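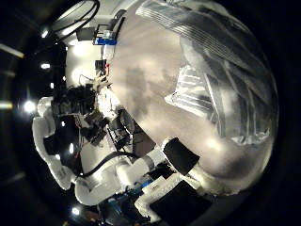
From: Bohumila Malý
To: household-sorting list
Date: Sun 6 October
Subject: Re: [sorting] Bags or boxes for soft things?

On Friday Irkoletti wrote:
> We have a big pile of fabric to put away before the winter and
> can't agree on what to keep it in. Half of us want lidded boxes,
> the other half say big plastic bags are fine. Does anyone have
> a view? Also, what do you do with printed pieces that
> are too small to be useful but too nice to throw out?

I have used both and have come down on the side of bags, with a few conditions.

Get the milky, see-through sort. You can't read a label through them but you can tell a dark lot from a pale one, and that is usually enough. Solid black bags get mistaken for rubbish. I lost a pair of curtains that way in February.

Don't fill them to the top. I stop at two thirds, press the air out with my forearm and fold the neck over twice before tying it. A bag that is still puffed up takes twice the room on a shelf and slides off whatever you stack it on. The Jomar ones I buy come in a roll of 50 and I have 33 left, so they last well enough if you reuse them.

Boxes are better for anything with a hard edge – buckles, hooks, curtain rings – as these go straight through the plastic. Mine go in the cubby shelves along with everything else that has corners.
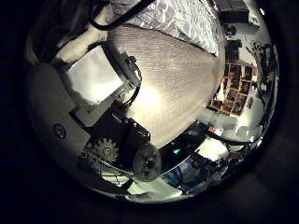
Patterned fabric, white and grey, bunched in folds. Cubby shelves on the right.

As for the small printed pieces, I keep anything wider than 38 cm and fold it flat with the print facing out. Narrower bits go into one bag, all together, and when that bag is full I offer it here on the list. Nonico had the last lot for patchwork and would probably take more.

One thing I haven't settled is whether to put paper between the folds. Royer said on here a while ago that it stops creasing. I tried it with 2 sheets per bag and couldn't see any difference, but those were heavy cottons. If anyone has done it with thinner stuff I would like to know.

Bohumila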